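January, Requena room, notebook p. 21

Table setup, fruit and tableware
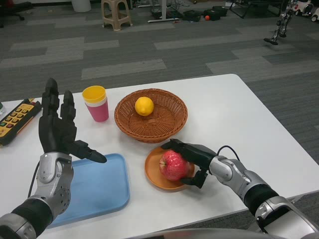 White table with the apple on the orange-brown plate, lemon in the wicker basket, blue tray in front.

Went through the tableware box before lunch and sorted out what stays on the white table. Keeping the round basket, the shallow plate, the light blue tray and the yellow and pink cup. The rest went back on the shelf under the window, box label 3935.

The blue tray scratches easily, so wash it with the soft sponge only. Gonzalo Palacios used the green scouring pad on the last one from Drikolby and it went dull in a week. A new one has been ordered, same size.

Basket: the weave sheds small bits if it gets dragged. Lift it. I brushed the inside out with a dry paintbrush and wiped the table after. Do not rinse it — the last one took two days to dry and smelled.

Fruit: weighed the apple on the kitchen scale, 180 g. Tarmo Sakalauskas wants to stay under 500 g for anything that goes on the plate, so plenty of room there. Apples go in the fridge overnight, lemons can stay out. Throw out anything with a soft spot and write it on the sheet on the fridge door. The sheet is nearly full, print another.

The plate rocks a little on its foot. Tried turning it, same thing. Might sand the foot flat, or ask Wenmont if they have one with a wider base. Tarmo thinks a ring of felt would do.

To do
— felt for the plate
— more lemons, the small ones
— soft sponges
— ask Gonzalo where the lid of the tableware box went

Left the table as it was at 4:30 and locked up.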